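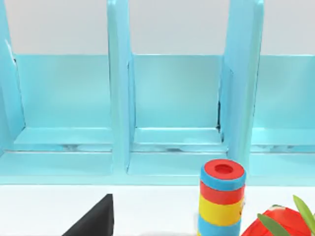
SPEAKER NOTES — cell budget talk, Wednesday slot
Rillwood ops planning group. 25 min plus questions. Skip intros if running late.

OPEN
Ask: who here has bought an arm before they knew what it was going to pick up? Wait for hands. Own up — we did, first Zeltow purchase. Arm was fine. Gripper was wrong, stand was wrong, bench too small. Spent the next quarter buying our way out.

So today = order of buying. Not which brand.

WHAT WE WANT
One bench cell for mixed returns. Odd shapes, small stuff, nothing heavy. Pick it up, put it in a tray or a shelf slot, next. Simulate first, buy second. Everything on the slides is from the sim, before any purchase order.

SIM FIRST — COST
Sim seat plus setup time came to 3,000. Say the number slowly, people always ask again. Compare to one wrong gripper with shipping and a restock fee. Sim work ran through July, part time, one person and a shared workstation.

Finance asked why pay for pretend bottles. Fair question. Answer on next slide.

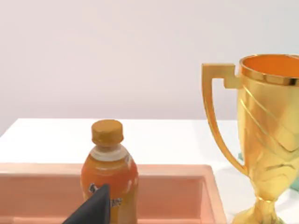 Slide 6. Gripper finger at the bottle, tray behind, trophy cup on the right.

Points for this one:
— finger shape is a line item. We had it down as "included". It isnt, not the one you want
— round body, ridged cap, label you may need to read. Three different jobs for one finger. Budget two sets of tips, minimum
— shiny things. Ask the vision vendor about gold and chrome before signing, get it in writing
— trays: cheap, so people forget them. Rim height matters for reach. We priced 46 trays and then changed the rim height. Do the tray LAST

If someone asks about suction — yes we looked, no not for this bench, take it offline.

OBJECT LIST
Started with 53 items from the returns log. Cut to 27 for the sim. How we cut: drop the near duplicates, keep the awkward ones. Don't let the vendor pick the list. Zawadzka demo was all boxes, looked great, told us nothing. (say this nicely, they may be in the room)

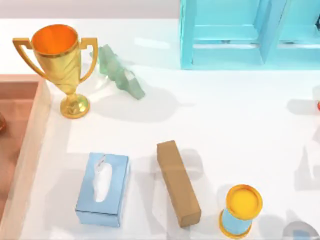
Slide 9. Bench from above: tray at left, shelf unit top right, mixed items between.

Talk to the layout here, not the items —
— bench size drives everything: stand, guarding, floor space, lighting. Fix it before you get arm quotes
— shelf unit takes up more bench than you think. Measure it with the reach drawing on top, not by itself
— soft item on top of a box (the tissue) is a seperate test from the box itself. Put both in the acceptance list
— clear and frosted stuff: same warning as shiny. Might mean a second camera, so leave a mount and a cable run even if you don't buy it yet

BUDGET ORDER
Read it out, don't just show it.
1. object list
2. bench and layout
3. sim
4. gripper and tips
5. arm
6. cameras, lights
7. trays, shelf inserts
8. spares — up to 15 percent if it's a first cell, check w/ finance before quoting this

Arm is number five. Pause there.

THINGS WE LEFT OUT THE FIRST TIME
Training hours. Power drop and air line. A place to put the pendant. Yearly software renewal — Skaturora quote had it on page 4 in small type, nobody read it till the invoice. Time for the safety review, booked too late, pushed us back a month.

ASK
Need a yes on the bench and tips money now, arm money next round. Two decisions, two dates. If they only want to approve one, take the bench.

Leave slide 9 up for questions. Handout by the door, quote template is on the back. Clicker sticks, press twice.

Rillwood Operations Planning | Contact the planning desk | © Rillwood, all rights reserved | Back to top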